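Home Blog Kitchen Garden Odds & Ends About

In praise of the see-through box

I've had the same argument with my sister-in-law Edit every October for as long as I can remember. She comes to stay, opens the cupboard under our stairs and asks why on earth I keep everything in clear plastic. She's a basket person, you see. Lovely baskets too — lids, little linen liners, the lot — and she hasn't a clue what is in any of them!

I used to be the same. I had tins (so many tins) and I'd open five of them looking for the birthday candles, find the string, forget the candles and go off to tie up the beans. Then I bought one plain clear box, no lid, from the market, and put the batteries in it. I could see the batteries. I can't tell you how happy that made me.

People say they're ugly, and I do understand that. A shelf of them crammed with chargers and old keys isn't going to win any prizes. But I think it's the chargers that are ugly, and a basket just lets you keep more of them.

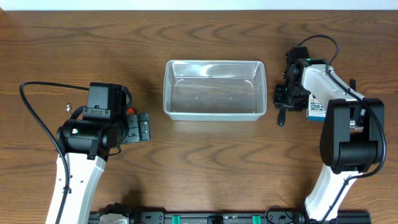

The other thing I love is that you can put one down anywhere and it doesn't shout. I've got a good wooden table that I'm a bit soppy about, and I don't like covering it up. With a clear box you still get the grain, even through the bottom. Try that with a biscuit tin.

My one rule is to empty them out properly now and then, right down to nothing, and leave them like that for a day before deciding what goes back. Half of it doesn't. Last time I found a padlock with no key and a foreign coin that Toon swears is worth something (it isn't, Toon).

I'll admit they scratch, and they go cloudy if you put them through a hot wash, which I did with three of mine. Those live in the shed now with the seed packets in, and you have to squint a bit. Edit was thrilled about that. She's bringing me a basket next time and I suppose I'll have to put something in it.

We use cookies to remember your settings. OK / Find out more

Contact | © Odds & Ends | Back to top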